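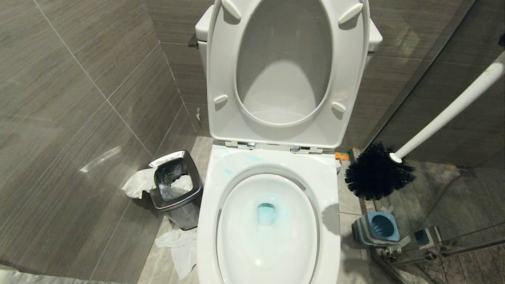
Since the last report we have kept our promise to the Mandulmont house and made the bathrooms the heart of the work this fall. Your grant pays for the cleaning hours and supplies there, and Jacinto Ayala, who leads the crew, has been very patient in teaching all of us his order of doing things. He likes the seat up before anything else, so the hinges and the little bumpers on the underside get the same care as the bowl. Blue streaks on the back of the rim, by the hinges, are the kind of spot he wants wiped before a bathroom is signed off, and I must confess I used to walk right past them.

## Where we stand in October

We have finished 42 of the 122 bathroom visits in the plan. That is a bit behind where I hoped to be - the Bukhari building opened to us later than expected, and I would sooner tell you so now than in the spring. Two new cleaners have joined and are settling in nicely, and Jacinto feels we can catch up without rushing anyone.

Trash has been our weak point. Tissues on the floor beside the can were left for the next visit too often, so emptying the can and picking up around it now come first on the Relleo checklist, ahead of the toilet itself.
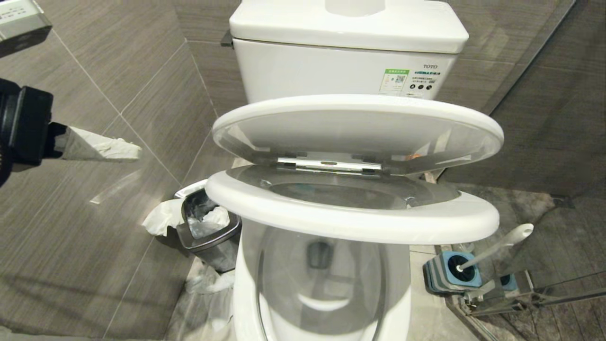
*Toilet with seat and lid raised, trash can in the corner and brush in its holder to the right.*

We also spent a little of the supply money on spare brushes and liners from Trorkel, and the receipts are in the usual folder. Next up is a short refresher on floors and corners, and then the upstairs rooms at Bukhari. Thank you again for your kindness and your quick answers to my many emails - they have made this season a good deal easier.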